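Does drying laundry indoors make student rooms damp? Project report, second year building studies

Background

Every winter the halls office at Femberg sends round a leaflet telling us not to dry washing in our rooms. It says wet clothes cause mould. It gives no source, and when we asked for one we were pointed to last year's leaflet. We wanted to know if the claim holds up in Sever House, where most of our group lives, and if the dehumidifiers the office rents out (a model called the Ondo) do anything worth the money.

I should say that I started this project not believing either side. Students blame the building and the office blames the students, and both have a reason to.

Method

We put cheap humidity loggers in 20 rooms for 26 days. Each room kept a diary of washing, showers, cooking and window opening. The loggers took a reading every hour and were placed on a desk or table, away from the radiator. In two rooms we had Ondo units running for the second half of the period.

The washing was whatever people would normally dry: towels, bedding, jeans, large cloths. We asked for thick items to be noted separately, as they hold far more water than shirts and take longer to dry.

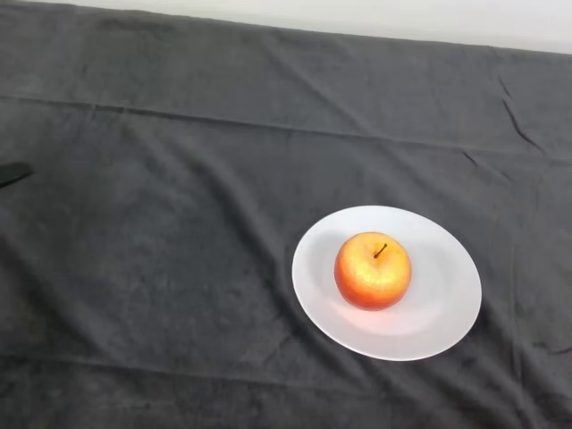

One reader of our draft, Wei, objected at this point: "You're treating every thick item as the same. A towel that's been through a fast spin holds much less water than one wrung out by hand. If you didn't weigh them going in and coming out, you don't know how much water went into the air." That is a fair complaint. We did not weigh anything. The diaries say "heavy wash" or "light wash" and that is as far as we can go.

Results

The diaries recorded 193 loads dried indoors. Humidity rose after nearly all of them, which surprised no one. What matters is how long it stayed up. In rooms where a window was opened the same evening, the reading was usually back to normal by morning. In rooms with the window shut, it often was not.

The rooms with visible mould were not the ones with the most washing. They were mostly on the north side, with cold outside walls, and one of them belonged to somebody who used the launderette all month. The leaflet does not mention walls at all.

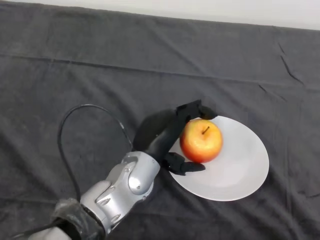 The Ondo rooms did show lower readings once the units were on. I would be careful with this. Two rooms is hardly a sample, and the weather turned drier in the same week, so the other rooms improved as well. One unit was also switched off at night because of the noise — the diary is vague about which nights. We would not tell anyone to rent one on this evidence, though we can't say they are useless either.

Problems with the study

The diaries are the weak part. People filled them in late, and "window open" could mean five minutes or all afternoon. Three loggers were moved during the period, one of them to a windowsill. We also picked rooms by asking friends, so people with a damp problem were probably keener to join in.

What we would do next

Weigh the washing, as suggested. Measure wall temperature, which needs only a cheap contact thermometer. Run it again in May, when the heating is off, and compare. We would also like the repair records for the north side of Sever House. We have asked the office for these and are waiting for a reply.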